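The colour of a good stock cupboard

Kanyarat Sitthichai keeps her tubes in the order she learned them, which was her aunt's order, which was the order of the shelves in a dye shop in a town she left at nineteen. Reds to the back. Yellows next. Anything dark goes at the end, where a drip can do the least harm. She has been offered better systems over the years, by people with label printers, and has thanked them all very kindly and carried on.

I first heard of her through a length of silk. A friend had bought it as a scarf and wore it to a wedding, and I spent most of the speeches looking at one corner of it, where a warm orange slid into a brown so deep that I kept mistaking it for a shadow. My friend turned up the hem and showed me a tiny stitched word, Clarnness, and said that if I was going to stare all afternoon I might as well go and find out how it was done. So I did, though it took me until December to get there.

Clarnness is the name of the studio and also, more or less, of Kanyarat herself, because for the first four years there was no one else in it. It takes up the ground floor of what used to be a seed merchant's, down a lane that the bus goes past without stopping. The front room is all cloth: rolls of it, folded stacks of it, a clothes horse with something pale hanging over every bar. The back room is where the colour lives, and it is much tidier than I had expected. I had pictured vats and splashes, and there are vats, two of them, in a lean-to across the yard. But most of the thinking is done in very small amounts, on a table, in tubes you could lose in a coat pocket.

"People want to see the big pots," she said, putting the kettle on. "The big pots are just cooking. By the time I get to the big pots I have already decided."

The deciding is what I had come for. Kanyarat works with plant dyes and a few mineral ones, and plants, as anyone who has grown a tomato will know, do as they please. Madder from one field gives a soft brick colour, and madder from the next field along gives something closer to jam. Weld picked before the rain is a different yellow from weld picked after it. Every new sack that comes in through the door has to be got to know, and the way she does this is to brew a little, strain it, put it in a tube with a cap on, and then leave it alone for a while and look at it in different lights.

She looks at them a great deal. She looks at them at breakfast and again at four o'clock, when the light comes in low across the yard. She has a notebook for each year, and the entries are not at all scientific. "Like the inside of a peach stone," says one. "Too cheerful," says another, underlined twice. A third says only "Grullomura?" with a question mark, and when I asked about it she laughed and went to fetch a box.

Grullomura turned out to be a yarn, or rather the name that a small mill gave to a range of yarns, long out of production, in the greys and duns of a certain kind of horse. Her aunt had a cone of it. There is very little left now, a fat fistful of something between mouse and charcoal, with a blue cast when you hold it by the window and a brown one when you take it away. Kanyarat has been trying to match it for most of her working life. She has used iron and oak galls, walnut husks, alder cones, logwood on its own and logwood over everything. She has come close, she says, perhaps three times, and each time the cloth has dried and gone its own way.

I held the cone for a good while. It smelled faintly of camphor. I could quite see how a person might be drawn in.

Her aunt was a Bunnag by marriage, and the shop was called simply Bunnag, painted in green over the door. It sold dye powder by the spoonful in twists of newspaper, and it sold thread, buttons, lamp oil and, at the right time of year, paper lanterns. Kanyarat was put to work in it on Saturdays and in the holidays, washing out the glass jars, and the rule was that you never washed a red jar and a yellow jar in the same water. She still has a horror of it. There are three enamel bowls beside the sink at Clarnness and I was told, gently but quite clearly, which of them I might rinse my cup in.

She came to dyeing for a living by a roundabout road. There was a degree in something sensible, then a long spell in the office of a firm that imported flooring, and then a winter when she was ill and bored and a neighbour gave her a carrier bag of onion skins. She dyed a pillowcase. She dyed the other pillowcase. By spring she had dyed every pale thing in the flat, including a set of curtains that belonged to the landlord, and had begun to write things down.

The first order came from a theatre, for 90 metres of cotton in a colour the designer called "old tea". She did it in batches in a jam pan and it took her five weeks. She was paid £800, and when she had taken off the cotton and the gas and the replacement for the landlord's curtains she had made, by her own sums, enough for a nice lunch. She had the lunch. She can still tell you what she ate.

These days the orders are steadier. There are two dressmakers who come back every season, a man who restores rocking horses and wants reins in a very particular red, and a bookbinder who buys silk for endbands in lengths so short that Kanyarat is almost embarrassed to invoice for them. And there is the Fideo range, which is what pays for the roof. Fideo is embroidery thread, thin as the noodle it is named after, sold in little skeins with a paper band. It comes in 220 shades. She had meant to stop at sixty.
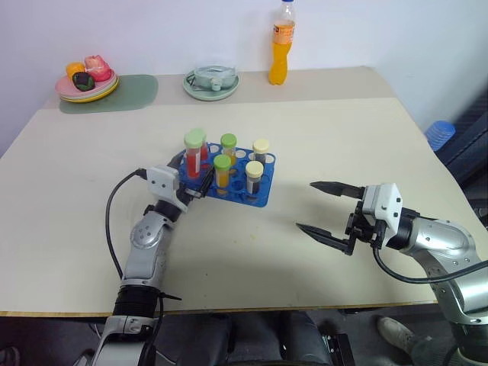

The trouble with thread, she told me, is that people keep it. A scarf is bought and worn and nobody lays it beside last year's scarf to see if they agree. But an embroiderer will run out of a particular green halfway through a leaf, and will write to you, very politely, enclosing an inch of it in a folded slip of paper, and will expect the next skein to be the same green. This is where all the patient work with the samples earns its keep. If she can get the small amount right, she can usually get the pot right. If she can't, the shade goes on the list as resting, and a postcard goes out to say so.

I asked whether anything keeps, in a tube. Some things do and some don't. The yellows are good for a few weeks if they are kept cool. The reds darken, which she doesn't always mind. The iron blacks will settle if you turn your back on them and have to be woken up with a shake, and they are the ones most likely to leave a ring on whatever you put them down on. Caps go on the moment the liquid goes in. She used to use corks, which looked lovely and leaked, and there is a floorboard near the window with a stain on it that she is quite fond of now, having tried everything to shift it.

We went across the yard after that to look at the big pots, because I did want to see them, cooking or not. One was cold and empty. The other had been going since the morning and smelled like a hedge after rain. She lifted the lid and drew up a hank on a wooden stick and let it run, and it was a plain, flat, rather sulky brown, and I must have looked disappointed because she patted my arm.

"It has to get the air," she said.

She took it to the tap and rinsed it, and wrung it, and shook it out, and hung it on the line between the lean-to and the gatepost. We stood and watched it with our hands in our sleeves. It was bitterly cold. Over the next ten minutes or so the brown went on being brown, as far as I could see, though she seemed pleased and said something about the edges.

I had one more question, which was about my friend's scarf and that corner of it. I described it as well as I could, with a lot of waving, and she knew it straight away. The orange was weld over a thin bath of madder. The dark was one of the Grullomura attempts, the second of the three that came close, and she had been so cross when it dried too warm that she had folded the silk up and put it on the bottom shelf for a year. Then she had needed something for a craft fair, and had dipped the other end, and there it was. It went in the first hour. She had rather hoped it wouldn't.

She walked me up the lane to the main road, where you have to put your arm out for the bus and mean it. In my bag I had two skeins of Fideo, a yellow and a soft rusty pink, neither of which I have the least idea how to use. She has 2000 more to band before the spring fairs, and she does it in the evenings with the radio on, yellows first.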